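Channel-tufted sofa

A channel-tufted sofa (also channelled sofa, channel-back sofa or, in the Australian trade, a ribbed lounge) is an upholstered seat in which the padding is divided by parallel lines of stitching into long rounded segments. The segments are called channels, flutes or rolls. They may run vertically up the backrest, horizontally along the seat, or both. The form is made in fabric and in leather, and is often combined with other kinds of tufting on the same piece.

Terminology

Channelling is one of several ways of holding padding in place beneath a cover. In button tufting, the cover is drawn down at fixed points by a button or a knotted thread. In biscuit tufting the points are joined by straight seams, so that the surface is divided into squares. Diamond tufting uses folded pleats set on an angle and takes considerably more material. Blind tufting leaves a dimple with no button on show.

"Lounge" and "couch" are used interchangeably with "sofa" in everyday Australian speech. Retailers tend to keep "lounge" for the whole suite, including any matching armchairs.

Construction

The frame is usually hardwood or plywood, with webbing or sinuous springs beneath the seat. There are two common methods of forming the channels. In the older one, the cover is sewn to a backing cloth in parallel rows and each tube is stuffed by hand through the open end, traditionally using a pair of thin metal sleeves to guide the filling. In the newer one, a slab of foam is grooved or built up from strips, and the cover is stitched down into the grooves.

Hand-filled channels are softer at first and settle unevenly. Foam channels keep their outline longer but show wear along the top of each roll, where the cover is under most tension. The upholsterer Dace Stankevičius, who trained at the Jaunzems workshop, recommended a channel width of no more than 100 millimetres for seats, on the grounds that wider rolls spread under a sitter's weight and pull at the stitching.

Mixed forms

Many modern sofas use channels on the seat only. The backrest may be biscuit tufted, with a separate row of padded headrests above it and plain block arms at either end. The contrast is partly practical — the back carries less weight than the seat and can be sewn more lightly.
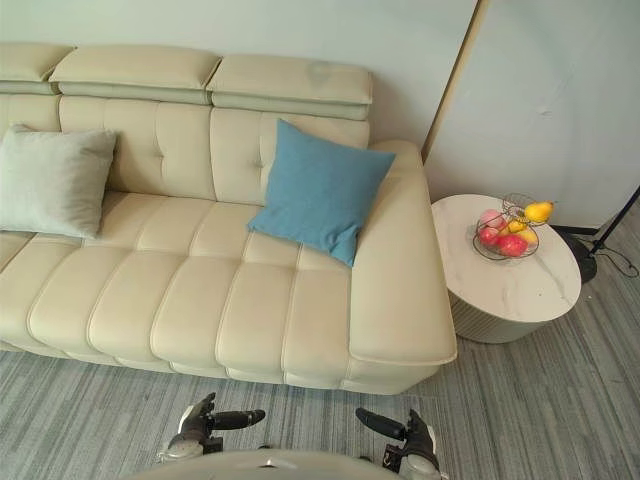

Headrests on such sofas are either fixed or hinged. Hinged headrests lift on a ratchet and add height for taller sitters, but need clearance from the wall. Fixed headrests are simpler to build and are sewn or bolted to the top rail. Piping is commonly run along the edges of the arms, where it strengthens the seam and conceals small irregularities in the cut.

Covers

Leather suits horizontal channels because it holds a rounded shape without puckering, although the number of seams makes it costly to cut. Corrected-grain and split leathers are used on cheaper models, sometimes with vinyl on the outside back. Velvet and bouclé are the usual fabric choices. Cream, tan and grey are the standard leather colours, and pale covers are frequently offset with coloured throw cushions in linen, cotton or wool.

The Gumevia range, designed by Merike Urbonaitė, was sold in 24 leather colours and paired a channelled seat with a squared back. The Andura, from the same maker, had vertical channels throughout and was offered only in fabric.

Care

Crumbs, dust and coins collect in the grooves. They are removed with the crevice tool of a vacuum cleaner or a soft dry brush, working along the channel. Leather is wiped with a damp cloth and conditioned once or twice a year. Headrests and arm fronts usually mark first, from hair products, skin oils and hands, and these areas are wiped more often than the rest. Solvent cleaners can strip the finish. Dark denim may transfer dye to cream or white leather, and the stain is difficult to lift once it has set.

Loose threads in a groove should be trimmed and never pulled. A failed seam can be resewn by hand with a curved needle if the leather on both sides is sound.

Placement

A sofa with broad block arms takes up more floor than its seating width suggests. Side tables are generally chosen to sit level with the arm or slightly below it. Fluted pedestal tables, which repeat the line of the channels, are a common pairing.

See also

Chesterfield sofa
Club lounge
Piping (sewing)
Tufting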